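Household robots: where the work stands
April 26, 2021

The Grornham laboratory has spent five months asking whether a machine can be trusted with ordinary chores, both in the home and on the shop floor. The head of the program, interviewed at the laboratory, gave a measured answer.

"It can do some of them, on a good day, in a room it knows," the program head said. "I would not yet sell that to a family."

The chore under study at present is wiping down flat surfaces. Of 1000 trial runs on the Boltska arm, 906 were accepted by the reviewers. The others were set aside for further study, most of them for missed strips along a joint. 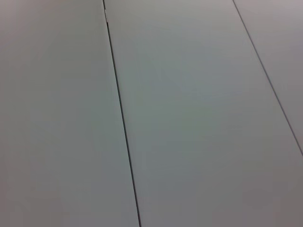 A person with a cloth feels a gap and slows down, the program head explained. The arm must be taught to do so. "Pale, plain surfaces are hard for it. There is very little to tell it how far it has moved."

Asked about shop-floor work, the program head was more hopeful. Benches stay where they are put, and the same task returns every shift. The Farah workshop has agreed to take one arm in May for end-of-shift cleaning, with a staff member present at all times. Speed remains a concern. The longest accepted run took 165 seconds, and a cleaner would have moved on well before then. 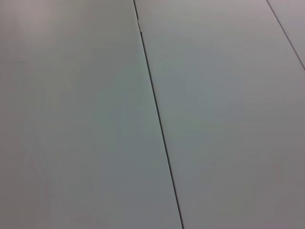

Liltel, which supplies the control software, takes a different view of the delay, replying that slow work matters little if it is done after hours and that homes may be ready sooner than the laboratory expects.

The program head did not accept this in full. "A home has no after hours. Someone is always about to use the table."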